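Section 2: Planning your order

Read this section before you fill in the order form. It covers hand-held grippers for garment work in furnished rooms.

1. List the garments the work will cover. Crumpled cloth and laid-out jackets wear the pads differently, so list them separately.

2. Decide how many grippers each operator needs. Cleneo quotes 3,971 for a two-gripper kit, with cables and one set of pads. 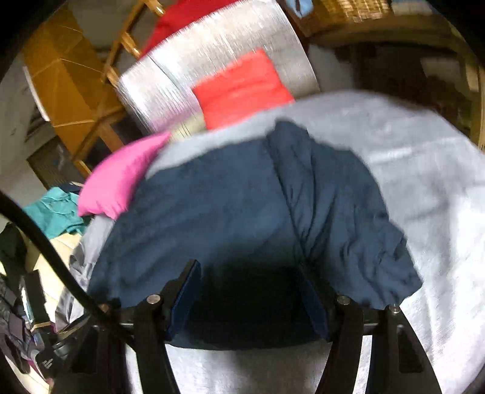
Equipment Planning, Bakodow Field Team

3. Add spare pads. Allow 6 pairs for each kit.

Note: Pads are charged to consumables. Put them on a separate line at 231 per pack.

4. Check the room. The operator must be able to reach the whole work surface without pulling on the cable.

Caution: Do not order longer cables from another supplier. They may void the Cleneo warranty.

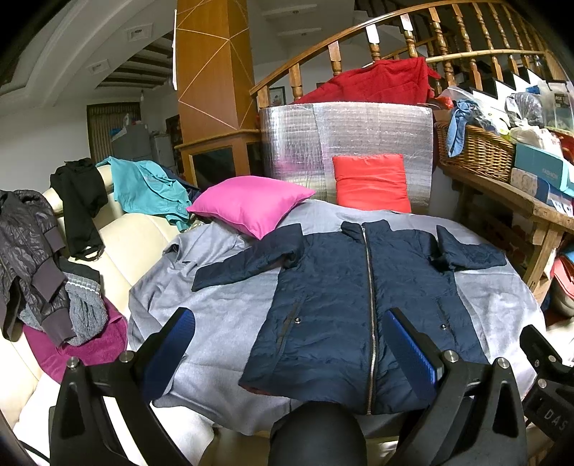 5. Allow 30 minutes per room for setting up, and enter it under labour. Zips and snaps should be on the garment list from step 1, as they take longer to practise.

6. Send the form to Catarina Tavares for approval. Orders for the Shokri site go to Madalena Cardoso. Forms received after July are held for the next budget.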